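Drying out hockey gear without stinking up the house

I've been washing hockey gear for two kids and one grown man for longer than I care to admit, and for the first few years I did it badly. Everything got dumped on the basement floor, the fan went on, and by March you could smell our place from the driveway. So these are the things I do now. Some came from other rink parents, some I worked out by wrecking things.

First up, get the bag open the minute it comes through the door. I know, everybody's tired and wants a grilled cheese. But a zipped bag overnight undoes a whole week of being careful. In our house you don't get supper until the bag is unzipped and the gloves are out, and there's been a lot of grumbling about it!

Second, hang things up. Don't lay them flat. Shoulder pads go on a wide coat hanger (the chunky kind that suits come on), shin pads hook over a rail by their straps, and gloves go fingers up on a couple of wooden dowels with the cuffs pulled right open. If you only have a clothes horse, that's fine, just leave a hand's width between pieces so the air can get through. 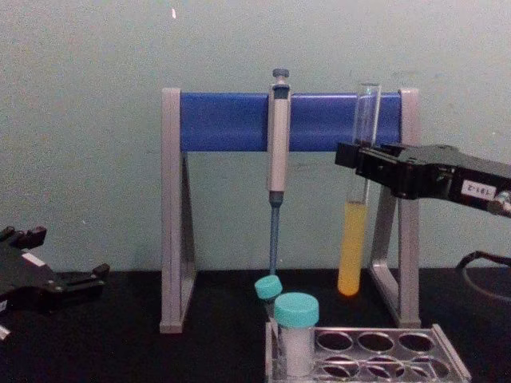

Skates are their own job. Pull the insoles out every single time and stand them up beside the boots. Wipe the blades with an old tea towel, then do it again after you've had your shower, when the cold steel has finished sweating. I lost a good pair of blades to rust the winter I skipped that second wipe, and our sharpener, Bastien Carré, gave me such a look over the counter that I've never skipped it again. Terry cloth covers for storage, hard guards only for walking. Leave hard guards on overnight and you're asking for orange spots.

Now, washing. I do the lot every second week in season, and the base layers after every skate. Most pads will go in a front loader on cold with a gentle spin, but check the label first, and do up all the Velcro or it'll chew your jerseys to bits. Half the soap you think you need. No fabric softener, ever - it coats the fibres and they hang on to the smell. A cup of white vinegar in the rinse does a better job for next to nothing.

Helmets stay out of the machine. Warm water, a drop of dish soap, a soft toothbrush for the foam around the ears, then a rinse with a damp cloth. Keep strong cleaners off the visor or you'll cloud it. I also don't wash leather palms if I can help it. If they've gone stiff, work them with your hands while they're still a bit damp and they'll usually come back.

For drying after a wash, I run a box fan for 90 minutes on one side, flip everything, and go again. Keep it all well away from the heater. I tried to speed things up once with the gloves on a heat register and the palms came out like beef jerky.

The bag needs love too. Turn it inside out over a couple of chairs, sprinkle baking soda in the seams, leave it overnight and vacuum it in the morning. Ours is due tonight, and there's a roll of tape stuck to the bottom that I'm going to have to deal with first.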